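The Cheap Meter Problem
By Albane Chauvin
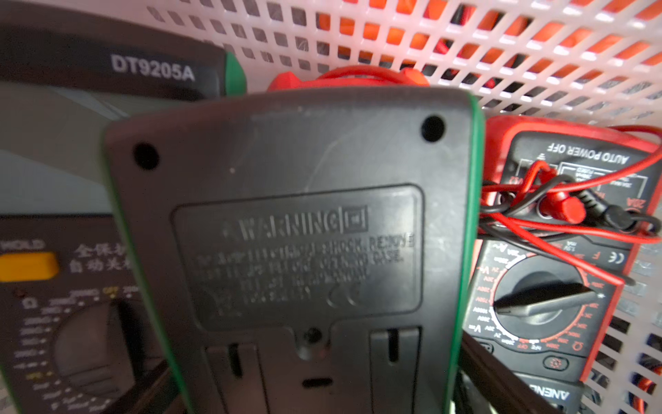

Every repair class in Oltham seems to own a basket of multimeters, and every teacher swears by them. I have my doubts. A meter that says WARNING on its back and shuts itself off to save the battery is fine for checking a doorbell. I wouldn't trust it near a wall outlet on the strength of the molded letters alone.

Lutau, the shop on Rey Street, sells a beginner's meter for $9 and calls it "all the tester you'll ever need." Maybe. I bought 2 in April and put both on the same battery. They disagreed, and the clerk told me that was normal.

Then there's the storage. Pack meters that tightly and the leads tangle, the dials get knocked, and somebody leaves one switched on. The Nadimon workshop hangs its meters on hooks. It cost them $40, and I'd start there before buying any more.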